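The Second Cover

Print this page
E-mail this page

3 February 2020

Colton Després got the call on a Monday, a little after lunch, while he was marking breaths in a Bach part with a soft pencil. The tenor at Faltell had lost his voice. The opera was Pelletier's Anitz, which has been staged eight times since it was written and which Colton had learned four years earlier as second cover. He had never sung a note of it in front of an audience.

"Do you still have it?" the woman from the company office asked.

"I have the score," Colton said.

"I mean in your head."

He looked at the shelf where the score was. "Most of it," he said.

She told him the fee was 300 and the train was at ten past three. Curtain was at half past seven. He packed his black shoes, a scarf, a jar of honey and the score, and left the Bach on the stand.

On the train he sat with the music on his knees and went through the first act with his mouth closed. It was there. The duet was there too, although he had to think about the turn before the last page, where the line goes up a fourth and everyone expects a fifth. The second act was worse. There was a long passage in the prison where the words repeat with small changes, and he kept taking the third verse for the second. He wrote the first word of each verse on the back of his hand in pen. Then he licked his thumb and rubbed it off, and wrote it again smaller.

A man across the aisle asked if he was a teacher.

"Sometimes," Colton said.

The theater in Faltell was smaller than he remembered. He had auditioned there at twenty-six, for a chorus job he did not get, and he had thought of it ever since as a big house. It had 200 seats on the floor and a balcony that was closed for repairs. The stage door was around the side, next to a dry cleaner.
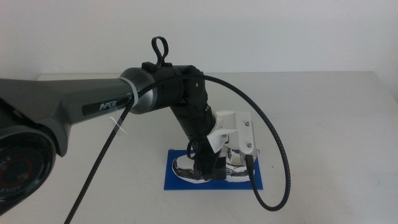

In the Dressing Room

The costume had been made for a taller man. The dresser, whose name he did not catch, knelt and pinned up the hem while the conductor stood in the doorway and beat time on the frame with two fingers.

"I take the prayer slowly," the conductor said. "Slower than Coltutico did."

"I never heard Coltutico do it."

"Good. Then you won't miss him." He turned a page. "In the prison I give you the upbeat every time. Look at me and you'll be fine. If you get lost, stop singing and walk to the window. The clarinet has the tune anyway."

When they had gone Colton sang scales into a towel. His voice felt ordinary. It wasn't tired and it wasn't especially good – it was the voice he had on most days. He ate two spoonfuls of honey and called his sister, but she was at work and he did not leave a message.

There was a knock, and a man came in wearing a heavy coat. He had a throat lozenge in his cheek and a notebook in his hand. He wrote something down and held it up. It said: I am the one you are replacing.

Colton stood up and shook his hand. The man wrote again. The step down to the prison is deeper than it looks.

"Thank you," Colton said.

The man thought for a while and wrote one more line. I went wrong in the third verse on opening night and no one wrote in.

He sat down on the other chair and unbuttoned his coat. He did not seem to want to leave, and Colton found he didn't mind. They listened to the orchestra tuning over the speaker on the wall. The oboe was a little sharp and then it wasn't. Someone came on and asked for beginners.

Colton checked the back of his hand. The ink had run into the lines of the skin, but he could read the first word and the last. The man in the coat took his pen, pulled Colton's hand across the table toward him, and wrote the middle one in again, pressing lightly, in clear square letters.

Then he blew on it until it was dry, and Colton went down the stairs to the stage.

Print this page
E-mail this page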